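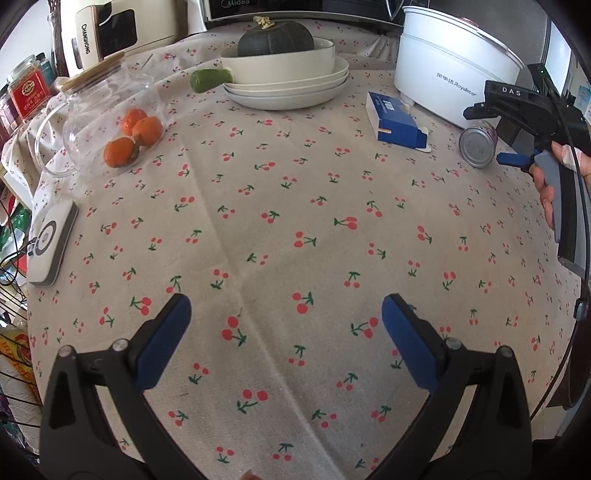

October, morning session. Entry by Nazareno Rizzi, for the manipulation project group, Paltness College.

**Purpose.** To continue the table-clearing recordings for the second-year project. The group intends to enter the household task at the Enlow student competition, and the rules ask each team to submit its own demonstrations together with a written record of how they were made. This notebook will serve as that record, and entries should be complete enough for another member to repeat the work.

**Position at start of session.** 52 demonstrations had been accepted before this morning. The target for the first training run remains 100. Moynihan's checking script had rejected several files from the previous session for gaps in the tracking, all of them in the second half of the reach. Those files have been moved to the rejected folder and have not been deleted.

**Task order.** The order agreed with the group is as follows:

1. Mandarins, one at a time, beginning with the one nearest the operator.
2. The small green squash beside the plates.
3. The can lying on its side.
4. The open blue and white box.

The pumpkin is to remain in its bowl on the stacked plates. It was proposed last month as a fifth object, and the proposal is deferred until the simpler grasps are reliable. The glass teapot is also to be left where it stands. It counts as an obstacle under the competition rules, and a demonstration in which it is touched must be marked as a failure even if the object is picked up.

**Procedure.** Each operator is to begin with the fingers open and the tool held still over the clear part of the cloth until the tone sounds. The reach should be made at an even speed. Operators have been correcting their aim very late, and the trained policy appears to copy this: in the trial at the end of last term it hesitated above the fruit and closed early. The fingers should be lined up with the object before the tool is lowered.

When two operators work together, the one on the right waits until the first has withdrawn. Cables are to be kept clear of the cloth on that side.

**Observations.**

- The cloth has a small repeated cherry print. Trornalden suggested that the red fruit in the pattern might confuse the detector. Run 811 was trained with a plain cloth and cannot settle the matter, so the printed cloth will be kept for the whole of this set and the two compared afterwards.
- The cloth moves when an object is dragged. Operators are to lift before moving sideways. Creases need not be smoothed out between recordings, as some variation is wanted.
- Clear glass remains a difficulty for the depth estimate. The teapot's outline was lost in several of the rejected files, and the pattern behind it was taken for open table.
- Both finger pads should be wiped at the break. The wipes are in the drawer under the workstation.

**Result.** 40 further demonstrations were recorded before noon. They have been copied to the group drive and have not yet been checked. No figure for accepted files should be quoted in the interim report until Moynihan has run the script.

**Actions.**

- Moynihan: run the checks and enter the accepted total on the facing page.
- Trornalden: prepare the plain-cloth comparison, using the same task order.
- Rizzi: write to the Enlow organisers to ask whether a can may be grasped by its rim.

The next session will begin with the can, which has the fewest recordings at present.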